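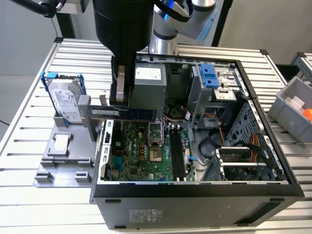 Memory module in the gripper, over the open Dell tower. Cell at Woltomis, afternoon slot.

November, open day notes, typed up on the train so excuse the spelling.

So I finally got to see the Woltomis cell running up close! Elspeth Rennie was hosting our slot and let us stand right at the guard for the whole demo, which was a lot nicer than the Astier visit, where we mostly looked at slides. There were 13 of us in the group, a few from Cairns and one very keen guy from Kidix who asked all the things I wanted to ask.

The job is desktop service work: memory, processor, hard drive. The tower lies flat on its side with the cover off, and the parts wait in a gray fixture plate on the left. I like that plate a lot. The drive stands upright in its own block, already on its blue and black rails, and there are little notched blocks toward the front. Could we print something like it? I think so, if we stop redesigning ours every month.

Memory is what I came for. The gripper takes the module near the middle of its length, and I'd have bet on a grip closer to one end (for the label, mainly). I asked Elspeth about tilt and she said they look at the long edge before going down to the slot, and that they fiddled with the finger shape for ages. The strip on the finger has a rounded lower end. Ours are square and they catch on everything, so that's going on the list.

She also told us they want 1000 insertions logged before they'll quote a success rate to anyone. Fair enough! I didn't push.

Cables still look like the ugly part. There's a black one looped on the case floor and a bundle of orange and dark wires coming down near the drive bay, and I kept picturing our arm snagging both. Elspeth says cable handling is a separate project and changed the subject pretty fast, ha.

To do:

- sketch a rounded fingertip, two versions
- ask Elspeth for the fixture plate drawing (she offered, hold her to it)
- find out what they use for force limits on the latches, I forgot to write it down
- dig out our old Dell tower, last seen under the bench by the sink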